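Two-finger hand on a home-built arm: can it pick up soft food without crushing it?

Posted in Workshop builds > Arms and grippers

jerkau_shed
I'm putting together an arm in a shared workshop and want it to lift soft things off a plate. The Istex sales page says their two-finger hand is "gentle enough for pastry". It also costs 558 before postage, so forgive me if I don't take their word for it. Has anyone tried it on food, or is it all foam blocks and tennis balls? My present gripper is two bits of bent aluminium and it cuts a bread roll in half.

Chia-hao Tsang
I'd be careful with "gentle enough". Gentle at what speed, and who checked? The hand is only as gentle as the current limit you set, and the one it ships with is far too high for anything flaky. Start at 14 per cent and creep up until it stops dropping things.

Put a felt pad under the plate as well. Ours used to slide about on the bare table, and you end up blaming the fingers for something the plate did. Come in from the side with the fingers well apart, one to go over the top and the thumb to go underneath. Straight down from above just squashes the middle.

I still wouldn't call it solved. One decent grip tells you very little, and I'd want to see the same thing done 63 times with different pastries before I let it near a guest. Ours on the croissant:
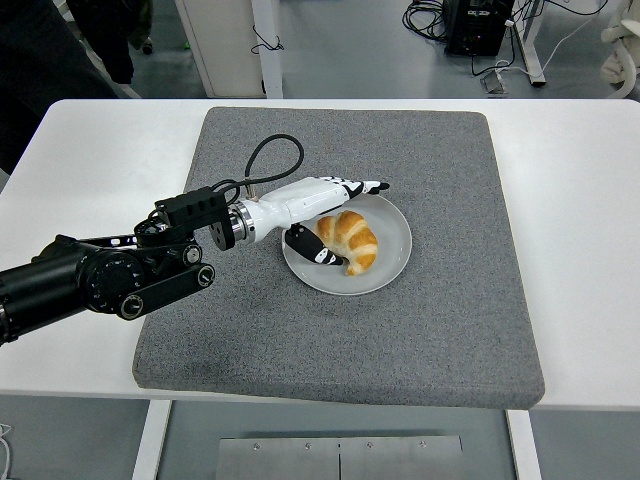
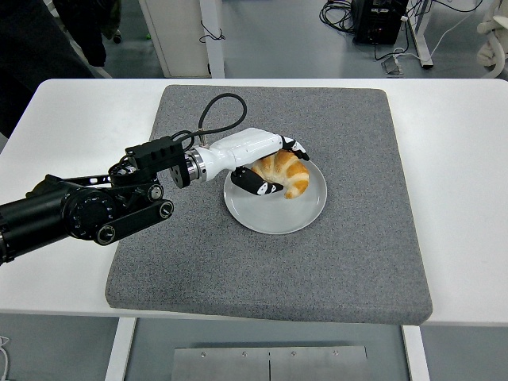 White hand on the black arm, croissant on the plate, felt pad under it.

castow_wei
just buy the cheaper one, they're all the same inside

jerkau_shed
They can't all be the same, the cheaper one has no current limit at all. Thanks Chia-hao, I'll try the felt first as I've got some in the drawer. Still not paying 558.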